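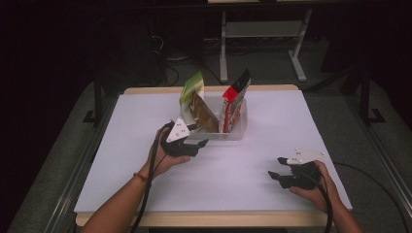 Notebook, packaging bench, Kirkham
May, started in the morning

Subject: moisture going into closed snack bags during storage, film lot 3907 from Bellimon

Continuing from the last entry, where I stopped at the question of the back seal. I will write again the conditions, because last time I had to search for them on three different pages.

Cabinet: the Hirano humidity cabinet, upper chamber. Set to 29 degrees and 76 per cent relative humidity. These are the same values as in the winter trial, so the curves can be put on top of each other. The lower chamber is still used for the carton glue work and I did not touch it.

Filling: plain dried potato pieces without salt. Salt makes the weighing more difficult to explain, as we learned. Dummy bags with dry glass beads are also in the cabinet, closed on the same sealer, so that we know how much water the film itself takes up on the surface.

Sealer: the Nirnix bench sealer, same jaws. The counter showed 2170 before I began. I write it here because the jaw coating was changed in winter and I would like to know later how long a coating lives. Please write the counter number also when you use it for other projects.

9.40
Took the first group out and let it come to room temperature in the closed box before weighing. In the previous entry I weighed directly from the cabinet and the balance was drifting the whole time, downwards. I now think that these values should not be used. I have crossed them out in the table but left them readable.

The waiting time is annoying but the readings are much more quiet. After half an hour the last digit stays still. I will use this waiting time for all groups, also the dummies.

10.30
First weighing finished. The bags closed with the longer dwell time have gained very little, almost the same as the dummies. The bags closed with the short dwell time are spread out: most of them are good, a few have gained much more. So the average value is not very helpful. It is a question of single bad bags, and the average hides them. I have made a plot with each bag as its own point and fixed it on the opposite page.

I should have made this plot in the winter trial already. The winter report gives only averages, and in the text it says that the film was "slightly worse than expected". Looking again at the raw weights, I believe it was the same pattern: good film, a few leaking seals. I cannot prove it now, because those bags were thrown away.

11.15
Dye test on the bad bags. Emptied them through a cut in the middle of the front panel (not near a seal!), wiped the inside, put a little of the blue dye along the top seal and waited five minutes.

In nearly every one the dye went through at the same place: where the back seal crosses the top seal. There the jaw must press through more layers than beside it. The flat part of the seal is clean. With the short dwell time, the step between thick and thin does not fill up with molten material and a very small channel stays open. One bag had instead a fold in the top seal, which is an operator mistake (mine), and I took it out of the comparison. It is marked with F in the table.

The bottom seals, which are made by the supplier of the bag, showed no dye at all.

12.00
Cut a strip through the crossing with a new blade and looked at it with the hand microscope. The first cuts were useless, the blade pulled the layers apart and made a gap which was perhaps not there before. Better result: put the strip in the freezer for a while, then cut with one movement. The channel is then visible as a dark triangle next to the fold of the back seal. I made a pencil drawing, since the microscope camera is on loan to the print room.

Small note for colleagues: the freezer in the corridor is set warmer than ours. It worked also, but needs more time.

Afternoon
Tried three things on the sealer, always with the same film lot.

First, higher temperature with the short dwell. The channel became smaller, but the flat part of the seal started to wrinkle and the outer print layer was sticking a little to the coating. I don't like this way. It would move the problem to another place.

Second, more pressure. The sealer has only a coarse spring and I went one position higher. Some improvement, but still dye in one bag. Also the film looked thin at the edge of the jaw. I did not measure the thickness there and somebody should.

Third, a medium dwell time at the normal temperature and normal pressure. No dye in any bag. This costs some speed, and I know that the people at the line will not be happy about it. I would still propose to begin from here.

New bags with this medium setting went into the cabinet at 15.20, upper chamber, middle shelf. Dummies are on the same shelf. The shelf position is written down because I am not sure the humidity is equal near the fan. The small logger is lying between the bags; please do not take it out, even if it looks forgotten.

Questions still open

Does the crossing also leak when the bag is pressed in a carton? All my bags are standing freely, with no load. In a real carton the film is bent exactly near the top.

Is the back seal of lot 3907 thicker than in the winter lot? I have asked Bellimon for their own measurement. I also found a few empty bags of the winter lot in the drawer under the balance, enough for a thickness comparison, but not enough for storage.

Is the tasting necessary? The potato pieces from the bad bags were clearly soft when I broke them by hand. From the good bags they break with a noise. For the report we need a number, so the texture machine should be booked, but it is occupied until the end of the month.

To do
Weigh the medium group on the same schedule as the others.
Order blades and blue dye, the bottle is nearly empty.
Clean the upper jaw with the wooden scraper only. There are already two scratches which were not there in the last entry.
Correct the sentence in the winter report, or at least add a note to it.

17.10
Cabinet door checked, water tank filled, logger running. The door seal at the lower corner feels hard and I put a little silicone grease on it. If the humidity curve shows a jump at this time, it is from the open door.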